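Getting the arm cell to behave in simulation 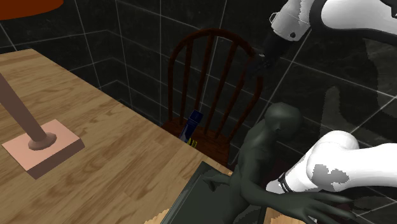 Page last changed: November, in the evening

I finally have my Dillix cell set up the way I want it, and I'm so pleased with it! The white arm comes in from the right, with the gripper parked just above the back of the chair, and the mannequin leans toward the table right beside it. Tight quarters – a great test for the clearance settings.

Most of the work went into the base mount. I had the arm sitting 3 units too far forward, so the Ornar planner kept refusing perfectly good paths. Moving it back fixed 2 of my saved poses at once (I did a little dance). Then I turned on self-collision checks for the lower link and reran the whole batch: 1301 paths tried, 771 accepted. Last month I couldn't get a third of that.

The Trukton gripper model still needs its joint limits typed in by hand after every update, so I keep them in a text file next to the project. Save yours too!

Next I want to try the blue thing on the chair seat as a pick target. The chair back is right in the way, and I can't wait to see what the planner makes of it.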